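3.2 Garment and folding procedure

The garment used in this part of the study is a pair of blue denim jeans with a gathered elastic waistband. We selected it after the first trials with T-shirts and towels, which were reported in Section 3.1. Those items are thin and almost flat, and the participants folded them with few differences between one person and another. Jeans behave in another way. The cloth is thick, the seams are stiff, and each new layer tries to open the one below it. An elastic waist adds one more difficulty, as it pulls the top of the garment narrower than the legs and the two ends of the fold do not match in width.

The instructions were prepared by Moushumi Saha and checked by Raelene Kerslake, who has worked for many years in the clothing repair shop at Tretevgate. They were kept short. The participant places the jeans on the table with the back pockets up and lays one leg over the other. The hem is then brought up toward the waistband, and the bundle is folded one more time. The instructions do not say where the second fold must fall. In the earlier version (Saha and Hyun, unpublished notes) this point was fixed at the knee, but many participants found the knee difficult to locate on a garment of this cut, and they spent time looking for it.

A fold was accepted when the bundle stayed closed for 13 seconds after the last touch. We did not ask for straight edges or for a rectangular outline. Of the folds recorded in August, 236 were accepted under this rule and are used in the analysis below. The remaining ones were repeated on a later day and are kept separately, under the name Baton, for the comparison in Section 5.

For the description of each fold we follow three features of the garment. The first is the waistband, whose ruffles are easy to recognize even when most of the jeans is covered by other layers. The second is the stitching. Long seams keep their direction better than the loose cloth between them, so they show how a panel was turned. The third is the outer edge of the bundle, where the layers can be told apart from the side. Color was considered also, but the wash is uneven, with pale patches and darker creases, and two observers often disagreed about whether a dark area was a fold or only dye. Color was therefore removed from the coding sheet.

The coding was done by Shayne Tautahi and Gil-soo Hyun, each working alone. Where they did not agree, Warrick Harawira decided. Most of the disagreements concerned the number of layers near the waistband, where the elastic lifts the cloth and makes the bundle look thicker than it is.
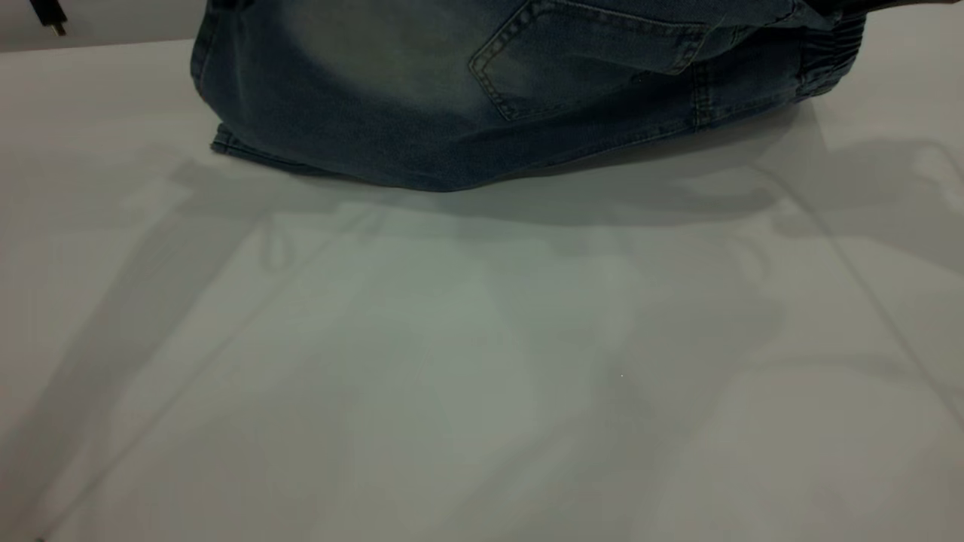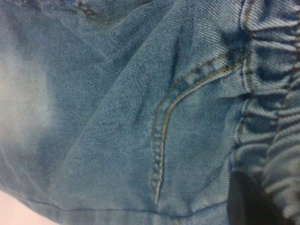
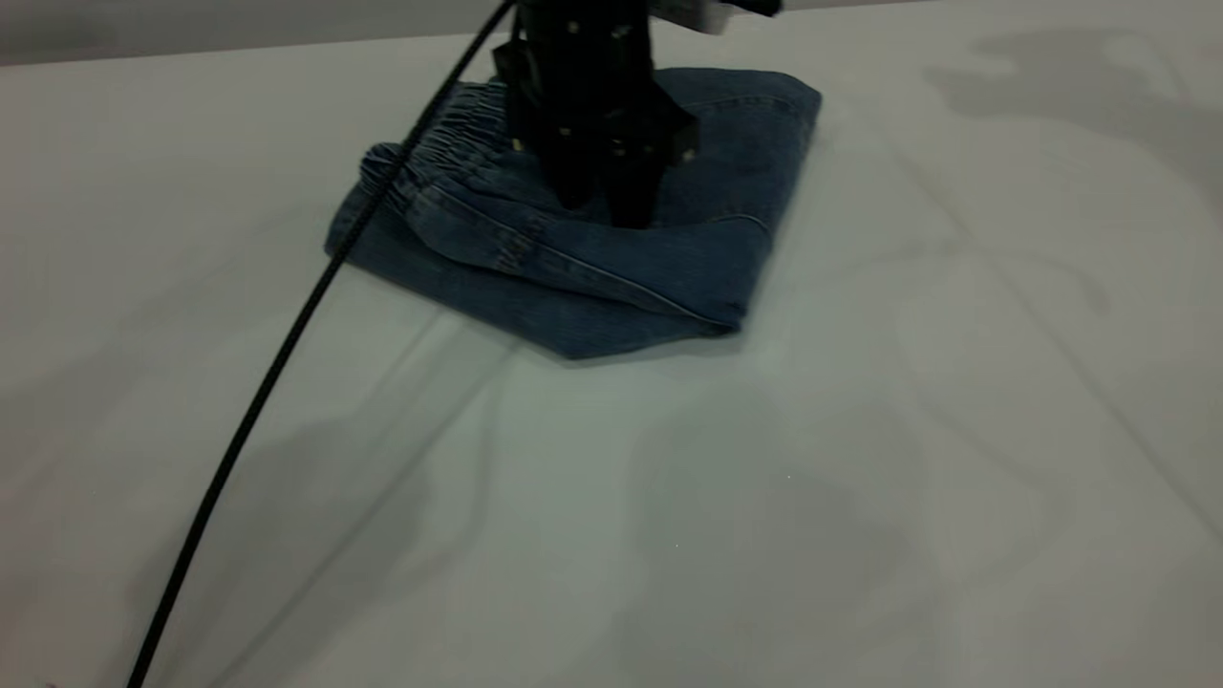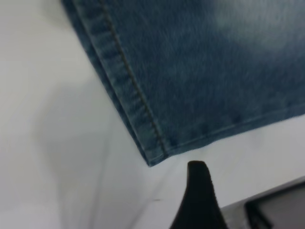
Figure 4. Denim jeans with elastic waistband. From first to last: bunched garment with part of a back pocket and the folded hem; surface of the washed denim with curved double seam; compact five-sided bundle with the gathered waistband at upper left; corner with puckered band and an underlying layer at its left margin.

3.3 Measures of bundle shape

The outline of each accepted bundle was traced by hand and compared with the smallest rectangle that contains it. The difference in area is called the open area. A low value means that the bundle can be placed beside others on a shelf with little lost space.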